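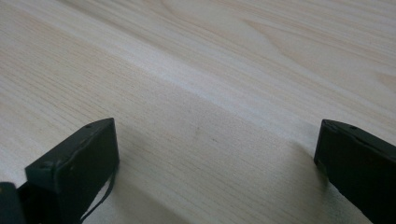

Care and Refinishing of Light Softwood Work Surfaces in a Shared Student Workshop

Project report, Furniture and Interior Materials course
Submitted Sat 28 March

1. Purpose of the project

The shared workshop has used light-colored wooden tabletops since it was last fitted out. Students assemble models, cut card, glue joints and eat lunch on them, in spite of the posted rules. By the start of this course several of the tops had become gray at the front edge and rough to the touch, and the department asked whether they should be replaced or refinished.

This report sets out how the tops were assessed, which finishes were compared, and what the project group recommends for their upkeep. Price comparisons between suppliers of new tops were handled by the department office and are not covered.

2. Background

Pale softwoods are common in teaching spaces. They are light to carry, simple to repair and pleasant to work at under artificial light. They also dent easily. A dropped clamp will mark a soft top where it would leave a hard one untouched, and a pen pressed through a single sheet of paper can leave a line of writing in the surface.

The grain affects how a top wears. In straight, closely spaced grain, the harder and softer bands alternate over a short distance and wear tends to be even. Where the board was cut closer to the outside of the log, the grain opens into wide arches, often called cathedral grain. The soft wood between the arches can be worn down faster than the lines themselves, and after long use the arches may be felt with a fingertip. Both kinds of grain often occur in a single top, so one area may need more sanding than another.

Small dark flecks and minor blemishes are normal in pale timber. The group agreed at the outset that these would be left alone. Early in the project one member tried to sand out a fleck and produced a shallow hollow that took most of an afternoon to blend in. The fleck remained.

3. Method

Each top was first cleared, brushed and wiped with a cloth wrung out in plain water. It was then left overnight before being examined. Examination was carried out by eye at a low angle, looking along the surface toward a window, and by passing the palm of the hand over the wood in both directions. Looking along the surface proved more useful than looking straight down, as scratches across the grain were much easier to find.

Findings were recorded on a chart for each top under the headings of stains, dents, scratches, raised grain and old finish. Dents that had not broken the fibers were treated with a damp cloth and a warm iron. Deeper damage was noted and left for the sanding stage.

Sanding was done by hand with a cork block, always along the grain. The group had hoped to use the powered sander, but it was reserved for another class during most of the project period. Hand sanding was slower and gave a flatter result near the edges than the group had expected.

4. Finishes compared

Three finishes were tested on offcuts and then on 2 full tops.

Kasix is a water-based clear coat. It dried quickly and changed the color of the wood very little. The first coat raised the grain and had to be rubbed down lightly before the second was applied.

Dridum is a hard wax oil. It gave a warmer, slightly yellow tone and was the easiest to apply evenly. Two of the group disliked the color. It was also the only finish that could be repaired in one spot without leaving a visible edge.

Etitz is a soap finish, mixed with warm water and wiped on. It kept the wood pale and matte and cost the least. Protection against stains was poor, and a ring left by a coffee cup on the test piece could not be removed by washing.

The offcuts came from Aydoğan, the timber yard that supplies the department with most of its sheet and board material. They were not all taken from the same board, and the color comparison should be read with that in mind.

5. Results

The tops cleaned up better than anticipated. Much of the gray at the front edge was dirt held in the old finish and came away with the first pass of sanding. No top was found to be split or warped enough to justify replacement.

After three weeks of ordinary use, the Kasix top showed fine scratches but no stains. The Dridum top showed two dull patches, both of which were restored with a small amount of fresh oil on a cloth. The Etitz finish was not carried forward to a full top.

Opinions among students using the workshop were divided. Those doing drawing work preferred the Kasix top for its pale, even look. Those doing assembly work had no strong preference and asked mainly for the surface to be kept free of dried glue.

6. Recommendations

The existing tops should be kept and refinished.

Dridum should be used on tables intended for assembly and gluing, and Kasix on those intended for drawing.

Cutting mats and a supply of scrap board should be stored beside the tables, where they can be reached without crossing the room.

Tops should be wiped with a lightly damp cloth at the end of each session. Scouring pads should be removed from the sink area.

A full inspection should be made each August, before the new intake arrives, using the same chart headings so that results can be compared from year to year.

7. Limits of the work

The period of use was short, and neither finish has yet been through a summer. Humidity in the workshop was not measured. The group would also have liked to test a second coat of Dridum on an area with open, arched grain, where the first coat sank in unevenly. A partly used tin and the remaining offcuts have been labeled and left in the materials cupboard for any group that takes this up.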